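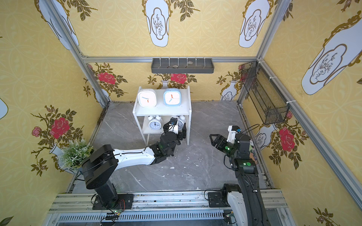 Two arms, one small shelf, four clocks. The wallpaper is not included in the price.

Two-Arm Bench Kit, Second Look

Readers with long memories will recall that in August I gave the Plastonel two-arm kit a rather cool paragraph, mostly on the subject of its manual. Plastonel has now sent a new manual and a longer loan, and Juniper Pruitt cleared out the back half of our workshop in Ploranham so the thing could be set up properly. It has been running since. I have been drinking coffee next to it.

For anyone who missed the first round: the kit is a pair of arms that bolt to a metal rail, a gripper on each, a small camera at each wrist, and a box of cables that will teach you patience. You supply the walls, the floor and something to pick up. The company's own suggestion is colored blocks. Juniper feels that colored blocks have been done, and went with household clutter on a little white two-tier shelf. Clocks turned out to be a good choice. The square ones have flat sides and behave themselves. The twin-bell kind has bells on top and a round body, and gives a gripper very little to be confident about.

Assembly took us 2 evenings, against the one promised on the carton. Most of the second went to the right-hand base, where the cable has to be threaded before the shell goes on and the manual mentions this on the following page. The bolts are ordinary Phillips screws in some places and hex in others, with no pattern I could find. Margaux Lemaire, who handles support for the kit, answered our email the same day and agreed that the pages were in the wrong order. She did not say they would be moved.

Once up, it is a likable machine. You guide the arms by hand through a task, save it, and then do it again and again until you have enough runs to train on. We logged 63 usable ones before Juniper's shoulder asked for a break. Saving is quick. Naming the files is not, as the software (it's called Wekier, and it looks like a tax form) insists on a fresh name each time and won't suggest one.
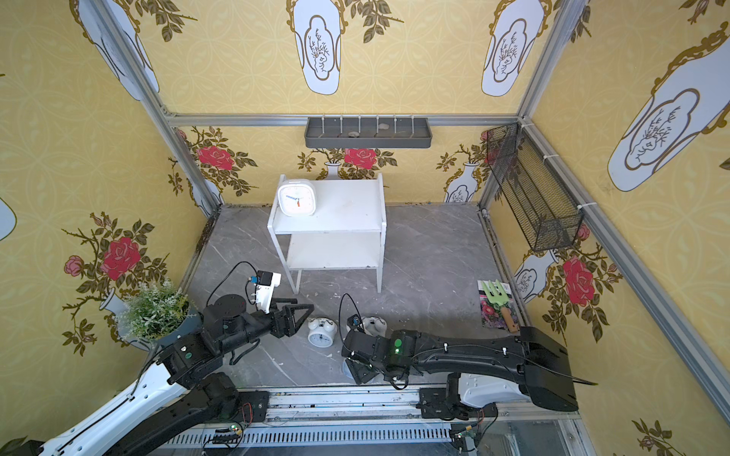 The floor jobs are where I changed my mind about the kit. Working off a shelf, the two arms mostly take turns and try to stay out of each other's way. Down on the floor they have to share the space, and you start to notice how far the long links swing when the gripper itself has hardly moved. My advice is to plan the elbows first and let the fingers follow. Also, put anything you're fond of at the far end of the room.

Complaints, then. The rail is longer than the carton makes it sound, so measure your bench -- ours passed by the width of a thumb. The little circuit boards sit out in the open along the rail, and I'd have paid extra for a cover. The wrist cables loop up high enough to make me nervous on every wide turn, though we haven't snagged one yet.

Would I buy it? For a school club or a small lab with a spare corner, yes, and I'd budget 7 days from carton to first useful run. For a living room, ask the other people who live there. Juniper has the loan kit through the end of next month and will show it to members who drop by. Bring your own clock.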